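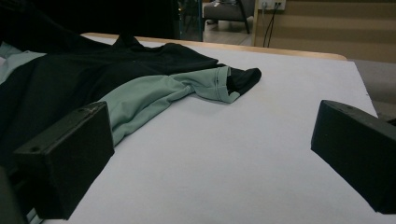 *Folding table, Lurport sorting room, October: black top with sage-green sleeve, before folding.*

**Clothing Reuse Project: progress report to the Athanasiadis Fund**
Prepared by Noémi Virág, project lead

We've had a really good stretch since the last report, and I'm happy to say the sorting room is finally working the way we described it in the application. Clothes come in at the Patport door, get checked, get folded on proper tables and leave for the shelves in Lurport. In the spring we were still folding on top of storage bins!

**Where we are against the plan**

The target for this period was 900 garments sorted, folded and shelved. We reached it with two weeks to spare, and the overflow is already labeled for next month. Of those 900, we set 194 aside for mending, mostly missing buttons, popped seams and tired zippers. That's a bigger pile than I budgeted for, but most of it is quick work, and the mending evenings have turned out to be the most popular thing we run.

**The tables**

The large light grey table was the best thing we bought with your first payment. The surface is big enough to spread out an adult top with both sleeves open, which the old bins never allowed, and dark clothes show up beautifully against it. Black tops used to be our problem category. On a dark surface you lose the edges, you miss the marks, and you end up folding the same shoulder twice. Now people see the outline of the thing straight away.

Tops in two colors, like the black and sage-green one at the head of this report, have become our favorite training piece. The contrast tells a beginner which part is sleeve and which part is body even when the whole garment lands in a heap. We ask new folders to start with exactly that kind of heap. The steps on the wall card are now:

1. Find the collar and pull it away from you.
2. Free any sleeve that's trapped under the body.
3. Turn cuffs back out to full length and check them for wear.
4. Smooth the body from the middle toward the sides.
5. Sleeves in, sides in, hem up to collar.

Step 3 is new. We were sending out tops with the cuffs still tucked back, and the Lurport shelf team kept finding frayed ends that should have gone to mending. The change went onto the card (green ink, bottom corner) and returns from the shelves have dropped off nicely.

**Training**

We ran 2 folding workshops in this period, with 40 people trained between them. The second one was much better than the first. I had talked too long at the start, so for the second session we put clothes on the tables before anyone arrived and got going right away. People learned from each other, swapped tricks for hoods and wide necklines, and stayed past the end to finish their piles. I loved it.

A few came back the following week and asked to be put on the regular list, so the late afternoon shift is covered for the first time.

**Labels and stock list**

The stock list moved over to Clerkeo in October. Entering the old paper sheets was slow, and I'd underestimated how many different ways we had written "long sleeve." The new list has one name for each type of garment, plus a color field that allows two colors. Anyone at the Lurport shelves can now look up what's coming before it arrives, and they've already used it to make room for the winter knits.

One gap remains: garments waiting for mending don't show up in the list until they're finished. We'd like to fix that before the next report.

**Spending**

Tables, shelf dividers and printing are all paid. The mending supplies line will run over a little, mainly thread and zippers, and we can cover it from the transport line, where sharing a van with the Patport store has saved us money. Please let me know if you'd like that move approved formally. The updated budget sheet is attached separately.

**Next period**

- A second light-colored table for the mending corner
- A short workshop on knits, which shouldn't be hung and need their own fold
- Mending stock added to Clerkeo
- Larger print on the wall cards

You're very welcome to come by any afternoon. The room is at its liveliest after three, and there will certainly be something for you to fold.

Noémi Virág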